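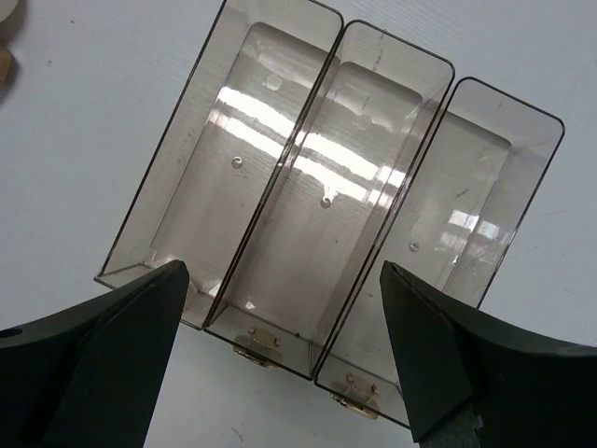

4.2 Fitting the drawer dividers

1. Pull the drawer out to its stop and lift the front edge to release it.
2. Wipe the base with a dry cloth.
3. Set the Stendska divider on the base with the notched side facing down.

CAUTION: Do not force the divider. The tabs can snap.

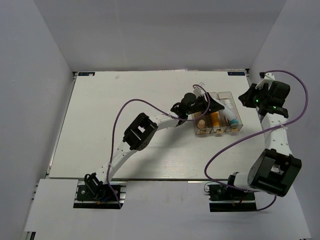
4. Press each tab until it clicks.
5. Slide the drawer back onto its runners.

NOTE: Maximum load per drawer is 9 lb. For spare tabs, order part 1133 from Werell.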